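## 2. Setting up the table

This section covers the ring tower and the tip box, which are used together in the Trultska table exercises. Read it through once before you unpack anything. Timing and score sheets are in the next section.
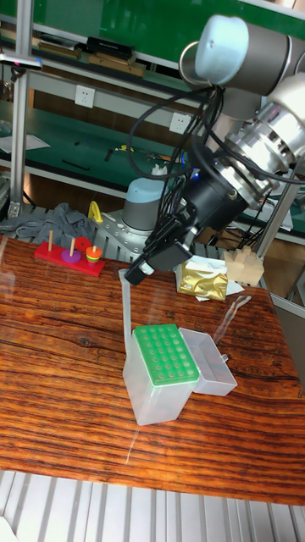

*Tip box with its lid open, ring tower on the left.*

### 2.1 Before you start

You will need:

- a flat table at least 600 mm deep
- the ring tower (base, pegs and rings)
- the tip box with its green rack
- one bag of tips, order number 3190
- a soft, dry cloth
- the score sheet and a pencil

Any steady table will do. Glossy tops look nice but the tower base can slide on them when someone pulls a ring off quickly. If yours slides, put the thin Madau mat from the accessory bag under the base. The mat goes under the tower only.

Glossy tops also throw back light from a ceiling lamp or a window. Sit where you would normally sit, look down at the rack, and move the table or close the blind if you can't see the holes clearly.

**Caution:** Tips and small rings are a choking hazard. Keep the set away from children under school age.

### 2.2 Ring tower

1. Wipe the table with the dry cloth.
2. Set the red base on the left half of the table. It may sit straight or at an angle to the edge. An angle is easier for most right-handed people, who otherwise reach across the front peg to get to the back one.
3. Check that every peg is pushed all the way into the base. Turn each one gently between finger and thumb. It should not wobble.
4. Stack all the rings on one end peg, largest at the bottom, smallest at the top.
5. Leave the other pegs bare.

The exercise is the usual one. Move the whole stack to another peg, one ring at a time, and never put a larger ring on top of a smaller one. A ring that is off its peg must be placed before the next one is lifted. Rings may not be parked on the base or on the table.

**Note:** If you stop partway through, write down which peg each ring is on before you clear up. You can restart from those positions another day, but mark the sheet "resumed".

A new peg can be a tight fit. If a ring sticks, don't force it down. Take it off, check the hole for a splinter or a bit of packing film, and try again. Pegs that stay tight can be rubbed lightly with fine sandpaper. Do not oil them.

### 2.3 Tip box

1. Place the box in front of you, near the middle of the table, with the latch side facing right.
2. Lift the latch tab and open the lid. Let the lid fold back until it rests on the table. Do not leave it standing half open, where a sleeve can catch it.
3. Make sure the green rack is seated level. Press lightly on each corner in turn. If one corner rocks, lift the rack out, turn it around and seat it again.
4. Look into the box through the frosted sides. Remove any loose tips that have dropped below the rack.
5. Pour the tips for the exercise into a shallow dish on the side of your working hand.

**Caution:** The lid hinge is thin plastic. Opening it past its natural stop will crack it. Never carry the box by the lid.

The tips in this set are for handling practice. Don't use them for lab work afterward, and don't return them to a box of clean ones.

### 2.4 Spacing

Leave a hand's width between the tower base and the box. With less than that, people knock the lower rings with their wrist as they fill the near row. The open lid also needs its own space on the right, so set out the box and lid first if your table is narrow, then fit the tower into what remains.

Clear plastic parts are hard to see on wood with a strong grain. Keep clear strips and other loose pieces out of the path between the two stations unless the exercise card calls for them.

### 2.5 Trial run

Do this once with every new table.

1. Sit down with both feet on the floor.
2. Without leaning, touch the top of each peg.
3. Touch the rack at its nearest and farthest corners.
4. Move one ring to the next peg and back.
5. Place one tip in the rack and take it out again.
6. Set the timer for 30 seconds and place tips at a comfortable pace. Don't record the result.

If you had to lean or stand for any of these, pull both items closer and repeat. When the layout feels right, put small pieces of masking tape at the corners of the red base and the box. On lacquered tables, remove the tape the same day.

The short course (Su) uses the tower alone. Close the tip box and move it off the table for that course.

### 2.6 Common problems

| Problem | What to do |
|---|---|
| Base slides | Wipe the underside, then use the Madau mat |
| Peg wobbles | Push down and turn; replace if still loose |
| Ring won't go down | Check the hole, then the peg |
| Rack sits unevenly | Lift out, turn, seat again |
| Lid won't latch | Look for a tip standing too high in the rack |
| Box tips when pressed | Press closer to the middle of the rack |

### 2.7 Clearing up

1. Return the rings to one peg in size order.
2. Take the tips out of the rack and put them back in their bag.
3. Close the lid until the latch clicks.
4. Wipe the rings with the dry cloth. If they are sticky, use a barely damp one and let them dry before stacking.
5. Store the tower upright. Don't place anything on the pegs.

Missing rings and cracked lids can be replaced separately. Write to Umut Avcı at Patunley parts service and give the color of the ring or the order number on the bag. Requests received by noon on Monday go out that week.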